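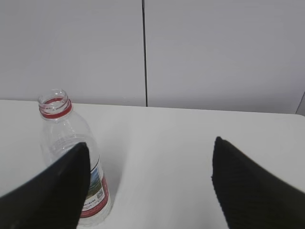

3.2. L'extradition et la grâce : deux calendriers séparés

Dans le corpus retenu, qui compte 917 décisions d'extradition, la demande de grâce présentée dans l'État requérant est invoquée par la défense dans 112 affaires. Nous avons voulu savoir si le juge de l'État requis en tient compte lorsqu'il fixe la date de la remise. La réponse est en général négative. Le juge considère que la grâce appartient au pouvoir exécutif d'un autre pays, et qu'il ne peut pas en présumer l'issue. Dans 13 affaires seulement, un sursis a été accordé pour ce motif, presque toujours pour une durée brève.

Figure 4.

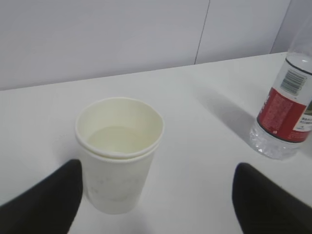
Selon Elspeth Lindsay, ces sursis ne prouvent pas encore une influence de la grâce, car plusieurs d'entre eux coïncident avec un recours pour raison de santé, et le texte de la décision ne permet pas toujours de séparer les deux motifs. Nous acceptons cette réserve. Nous avons donc relu les 13 décisions avec une grille plus stricte, établie par Rosalía Miranda, et cinq d'entre elles ont été classées comme mixtes.

Il reste la question des engagements donnés par l'avocat devant la presse. Une promesse publique de se présenter aux autorités, si la peine d'un tiers est réduite, n'a pas de valeur procédurale dans les droits étudiés. Elle apparaît pourtant dans quelques mémoires, où le ministère public la cite comme indice de bonne ou de mauvaise foi. Nous revenons sur cet usage dans la section 4.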